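Two pairs of handheld grippers, one coat rack

March 2023

So I finally got both pairs of grippers charged at the same time, and I've been putting off writing this up because my forearms hurt. Glenys Phillips lent me the Gunden pair back in January and the Atenskas are mine, bought used, with a squeaky left trigger I still haven't fixed.

My test is cloth on the coat rack. Wrapping a rag around a pole sounds easy until you do it with claws! One hand has to hold the end still while the other one goes around, and then you have to swap without dropping everything. 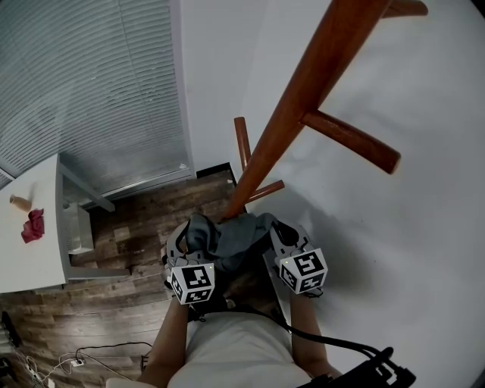

I did 68 wraps with each pair, spread over two evenings. The Atenskas dropped the cloth 14 times. The Gundens dropped it 2 times, and one of those was me sneezing. I really wanted my own pair to win, so that stung a little.

Weight is the other story. The Gundens come in at 604 grams each on my kitchen scale, and by the end of a session I was resting my elbows on my ribs like a T. rex. The Atenskas are lighter and I could go all night with them (dropping things all night, sure).

Tracking was a wash. I run everything through the Rokberg controller, and it lost the marker whenever I turned my wrist too far in, with either pair. Glenys swears the Gauthier one handles that better. She also swears by decaf, so we'll see.

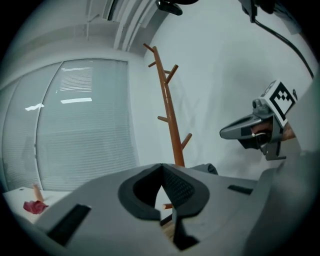

The wrist views took me longer to set up than the rest put together. With a lens that wide you get plenty of your own gripper and not so much of the thing you're grabbing, and I kept wanting to tilt it down a bit. I may print a little wedge for the mount, maybe five degrees to start.

Next up is the squeaky trigger, then the same wraps with a thicker towel. Glenys wants her pair back by the end of the month, so if anyone has a spare set of Gunden finger pads they'd part with, drop me a comment.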